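Chapter 4
Chores, Jobs and the Long Middle Ground

What you will meet in this chapter
Why a task that takes a child a moment can take a machine years of work
The difference between a trick, a skill and a job
How to read a success rate
Tidying, packing and wiping compared

Key words: grasp, clutter, cycle time, recovery, hand-over

4.1 Can it put the shopping away?

Ask a room full of people what they would like a robot to do and you will hear the same handful of wishes — the washing-up, the laundry, picking things up off the floor. Hardly anyone asks for help with chess. Yet machines became very good at chess long ago, and putting the shopping away is still hard enough to fill whole laboratories with clever, slightly tired people. I find that wonderful, and I hope that by the end of this chapter you will too!

Start with fruit. A satsuma is light, round and cheap, and if you drop one there is no great harm done. But no two are the same size, the peel may be firm or loose, and one that has sat at the bottom of a bag for a week gives way under your thumb. You adjust your grip without noticing. A machine has to be given some way of noticing, or some way of not needing to.

Now put the fruit in a basket. The sides get in the way of the fingers, and whatever lies next to the piece you want gets in the way too. Add a few ordinary household things nearby and the machine must also decide what to leave alone.
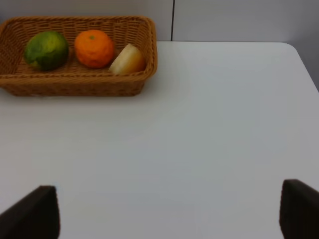

Figures 4.1 and 4.2. Fruit in a basket, from close to the gripper and from further back.
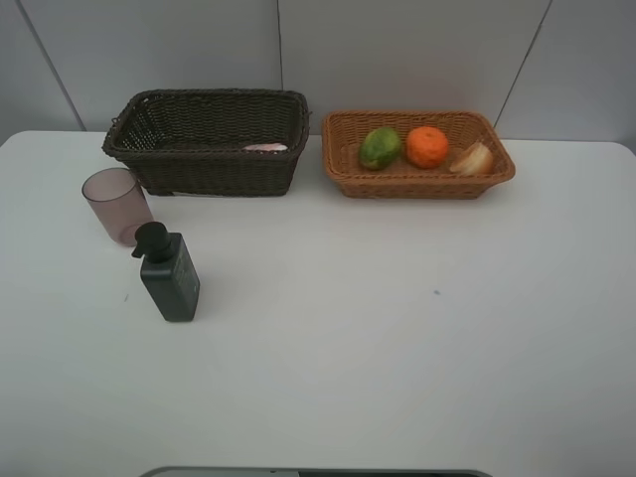 Barnabás Tóth, who spent 3 years on the Skamell tidying trials, likes to split the question "can it do the job?" into smaller ones. Can it do it once? Can it do it again after somebody has moved everything? Can it tell when it has failed, and try something else? Most of the films that get passed around answer only the first. The second is where many good projects are working now, and the third is, to my mind, the most exciting part of the whole field.

The shop floor has a head start. At the Lendham packing hall the trays always arrive the same way round and the lighting never changes, so a fairly simple arm can work through a long shift. A kitchen offers no such kindness. People leave cupboard doors open, buy a different brand of soap, and put the bowl back in the wrong place.

Here is a result to chew on before you read further. In one round of the Suwannarat kitchen test, a machine made 431 attempts at moving a single object from one place to another, and 67 of them failed. Is that good? For a research group it was cause for cake. For someone putting away the week's shopping, it might mean several bruised pears and an egg on the floor.

Before you go on
Pick a chore you did this morning and write down every step, including the ones your hands did without asking you. The first Hustance class to try this reached 32 steps for making a cup of tea, and then remembered the lid of the kettle. Keep your list — we shall need it in section 4.3.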